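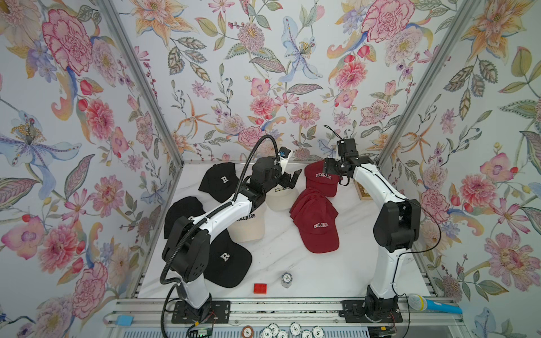 Spring pin

A spring pin (also roll pin, tension pin or sellock pin) is a mechanical fastener that holds two or more parts in position relative to each other. Its body is slightly larger in diameter than the hole it is made for, and it has a chamfer at one or both ends so that it can be started in the hole. As the pin is driven in, the body is squeezed to a smaller diameter. The outward force of the compressed body against the wall of the hole keeps the pin in place.

Spring pins are used in hinges, shaft collars, door locks, hand tools, bicycle parts, gear hubs and farm equipment. They compete mainly with solid dowel pins, taper pins and grooved pins.

Types

There are two main types, slotted and coiled.

A slotted spring pin is rolled from flat strip into a C-shaped section, leaving a gap along its full length. The pin flexes by closing the gap. Once the edges of the gap meet, the pin has no further spring and behaves much like a solid tube. Slotted pins are stiff and cheap, and are the type most often stocked in hardware stores. Loose slotted pins with a wide gap can nest inside one another in a bin, a nuisance on automatic feeders. Some makers supply pins with a narrow or toothed gap to prevent this.

A coiled spring pin is made from thinner strip wound into a spiral of about two and a quarter turns. It flexes along the whole spiral, both when it is installed and when it is loaded afterward. This makes it better suited to shock and vibration, and the force on the hole wall is more even. Coiled pins are commonly sold in light, standard and heavy duty grades, which differ in strip thickness.

Materials

High carbon spring steel is the usual material, hardened and tempered after forming. It is strong but rusts easily, and is supplied either plain with a film of oil or with a coating such as zinc or phosphate. Electroplated high carbon pins may need baking to reduce the risk of hydrogen embrittlement.

Type 420 stainless steel can be heat treated and is used where moderate corrosion resistance is enough. Type 302 stainless steel gets its strength from cold working and resists corrosion better, but has a lower shear strength than the hardened grades. Beryllium copper pins are made in small quantities for electrical work and other uses where a nonmagnetic part is needed.

Dimensions

Pins are ordered by nominal diameter and length. The nominal diameter is that of the recommended hole. The pin itself measures more than this before installation, and people who size a hole from a loose pin with calipers often drill it too large. ISO 8752 covers heavy duty slotted pins and ISO 13337 light duty slotted pins. Coiled pins are covered by ISO 8748, ISO 8750 and ISO 8751. Inch sizes are given in ASME B18.8.2.

Hole tolerances are wider than those for dowel pins, and a drilled hole is normally good enough without reaming. In a joint where one part must turn freely on the pin, the hole in that part is made larger to give a running fit.

Installation and removal

Small numbers of pins are driven with a hammer and a pin punch or a drive pin tool. Arbor presses and air presses are used in production. The punch should be slightly smaller than the hole if the pin is to be set below the surface. The holes in the mating parts must line up, and edges should be free of burrs. Countersinking is generally avoided at the shear plane, where it leaves part of the pin unsupported.

The direction of the gap matters for slotted pins. Strength and flexibility both change as the pin is rotated relative to the load, and drawings for critical joints may show the position required. Coiled pins are much less sensitive to direction.

Pins in through holes are driven out from the opposite side with a punch. A pin in a blind hole is harder to remove and may have to be pulled with an extractor or a tap threaded into its bore. Pins can sometimes be used again, although a used pin may hold less tightly.

Strength

Published strength figures are usually for double shear, in which the pin is cut across at two planes. A pin loaded at one plane only carries half as much. Ratings assume that the parts around the pin are hard enough to support it. In plastic or soft aluminum the hole normally gives way first, and a light duty coiled pin is often chosen to spread the load.

Regional makers

The Sedgwick works of Lullwood Fastener made slotted pins for door hardware and garden machinery. Its catalog listed 414 sizes of slotted pin and 205 of coiled pin. The coiled range was drawn up by Kimie Nomura, who also wrote the company's fitting guide. Jukine, a distributor, carried 105 of the slotted sizes under its own label, with the same part numbers and a J prefix.

See also

Clevis pin
Cotter pin
Dowel pin
Grooved pin
Interference fit
Taper pin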